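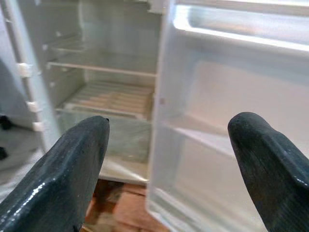

Last updated: 27 June 2025 by Adeel Kazmi

Stidima Appliance Help › Evetti › Bar fridges › Door and shelves
Status: Closed
Opened by: Humaira Khattak
Bought from: Banance

Problem as reported
Door on our small white Evetti doesn't stay shut. It closes, then opens again a finger's width. Milk on the top shelf was at 7 degrees this morning, dial set to the middle. The fridge is out of warranty by a few months. I've wiped the seal already and it made no difference.

Reply – Adeel Kazmi
Thanks Humaira. Please take all the food out before you try anything else, and leave the shelves and bin where they are. With the fridge empty, close the door gently and let go. Tell me if it still comes open.

Reply – Humaira Khattak
Emptied it. Still comes open, same amount. The wire shelf at the top is fine and doesn't move. The slatted one under it sits on a slight angle and I can't get it to go flat. The clear bin at the bottom slides in and out but feels tight at the back.

Reply – Adeel Kazmi
The slatted shelf could be the trouble. If it isn't square it can creep forward and touch the inside of the door. Lift it out completely, check the ledges on both walls for crumbs or dried spills, then put it back starting with the rear edge. Take the bin out while you do it. Also press the little white tabs down the front of the left wall and let me know if any are loose.

Reply – Humaira Khattak
Tabs are all firm. There was something sticky on the right ledge, old cordial I think. Cleaned it with warm water and dish soap. Shelf goes flat now and the door stays shut. Left it running, and the milk was down to 3 degrees the next morning.

One more question. How should I load it so this doesn't happen again? We have a lot of tall bottles.

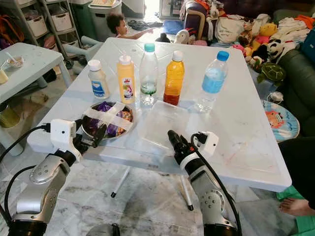

Loading matters more in a bar fridge than in a full-size one. Put short, heavy things on the slatted shelf and keep them back from the front edge. Tall bottles are best upright in the door, if they fit there without touching the shelf when it closes. Squeeze bottles like the white and yellow ones can go on their sides if the caps are tight, but I wouldn't lay down the clear one with the teal cap or anything with a screw top that's been opened. A wide round tray like the metal one needs measuring first – if it's wider than the shelf it will ride up on one side and you'll be back to a crooked shelf. – Adeel

Reply – Humaira Khattak
Door fine for a week now. Tray doesn't fit, so it stays out. Please close.

Closing note
Cause: residue on right-hand ledge, lower shelf out of level and pushing on door. No parts ordered from Marwat. Seal not replaced.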